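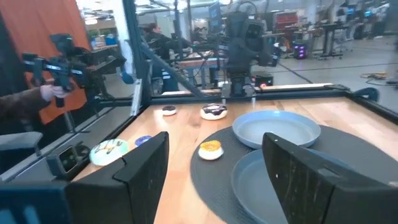
The Gridard bakery opens its doors to the public one Thursday in February, and if you have ever wondered why they picked February, the parking lot will explain it. There was plenty of room. I had driven up the evening before with my sister-in-law, Sandra Whiteley, who bakes for weddings and wanted to see how the other half does it. I wanted to see how many samples a grown man could take before someone said something.

We were let in at ten past nine through a side entrance marked Deliveries. You sign a sheet, you hand over your watch and any rings, and you are given a paper hat. Sandra looked like a professional in hers. I looked like something left over from a child's birthday. There is also a net for beards, which Dennis Wragg, a retired bus driver from the next town over, put on upside down and wore that way until lunch. I liked him at once.

Our guide was Ragnheiður Mikkelsen, who runs the early shift and had been up since two. She told us this without any self-pity, the way you might mention you were left-handed. Her plan was to take us from the flour end to the box end, and she asked us to stay inside the yellow lines on the floor. Somebody stepped outside the yellow lines within a minute. It was Dennis.

The flour end is quieter than I'd hoped. Flour comes in by truck, gets blown up a pipe into a silo, and after that you don't see it until it drops into the mixer. The mixer they are proudest of is called Rudd, after the man who installed it, and it has its name painted on the bowl guard in green. Rudd does nothing but raised dough. Cake dough is made in a smaller room down the hall by a machine with no name, and I thought I detected some feeling about this from the woman running it.

Ragnheiður gave us a good ten minutes on the difference between the two, and I'll pass on what I understood. Raised doughnuts have yeast in them and need to sit somewhere warm and damp until they puff up. Cake doughnuts get their lift from baking powder and go straight into the fat. The raised ones are lighter and go stale faster. The cake ones can take a heavier topping without sagging. People will tell you which is better with great confidence, and they will be describing whichever kind they ate when they were eight.

The proofing room is a tall, foggy closet with trays moving through it on chains. We were allowed to put our heads in. Sandra came out with her glasses steamed over and said it smelled like her grandmother's kitchen. Dennis said it smelled like a swimming pool with beer in it. They were both right.

Then the fryer, which is what everyone had come for, and which you watch from behind a sheet of scratched plastic. The doughnuts float down a long channel of hot fat, and halfway along a bar comes up and flips a whole row at once. I can't tell you why this is so satisfying. Sixteen adults in paper hats stood there and watched it happen over and over, and when one doughnut failed to flip and sailed on with its pale side up, there was a groan like you hear at a ball game. It was picked off by a young man with tongs at the far end. He had clearly heard the groan before.

They can turn out 2,000 an hour on that line when things are going well. I asked how often things go well, and Ragnheiður said, "Before you people arrive."

Glazing was less dramatic than I expected and a good deal stickier. The plain glaze comes down in a curtain and the doughnuts ride through it on a wire belt. Colored icing is another matter. The fancy ones are still finished by hand at a long bench, dipped upside down with a half twist of the wrist on the way out so the icing doesn't trail. We were each given a go. Sandra did four in a row that could have gone in a box. Mine had the look of something that had been dropped and apologized to. The twist is the whole trick and I don't have it.

The bench is overseen by Barry Haworth, who has strong opinions about color. Orange sells in the fall and dies on the first of November. Purple is a slow, steady earner. He has been fighting the front office over blue for years - he doesn't believe blue is a flavor, and when I asked what the blue ones did taste of, he said "sugar" and walked off to look at a thermometer.

Lunch was soup, in a break room with a vending machine that sold, among other things, a competitor's doughnuts. I took this as a sign of a healthy workplace.

The afternoon was packing and the shop. The packing hall is cold and loud and there is not much to say for it, except that I now know a standard case holds 32 and that the cardboard arrives flat from a firm called Sturar in enormous bundles. A machine squares them up with a noise like a screen door. The baskets, the hair nets and the mop heads all come from Pula, whose name I had seen so often by three o'clock that I began to suspect they owned the place.

The shop was crowded with people who had skipped the tour, and I felt superior to them in my hat, which I had forgotten to take off. Seconds are sold by the bag and you don't get to choose. Ours had a good many cake ones in it, to Sandra's relief.

Some practical notes, if you're thinking of going. Booking is by phone, and the person who answers is Funmilayo Shehu, who is very patient and will ask your shoe size. Wear socks you don't mind being seen in. There are stairs up to the fryer gallery and the elevator was out when we went. The tour runs until half past three, and they do mean it about the yellow lines. Eat breakfast first, a real one, or you'll be in trouble by the glaze curtain.

Sandra has been practicing the half twist at home ever since. I've been sent the results, and they're very good, and I haven't told her about the one on my windshield.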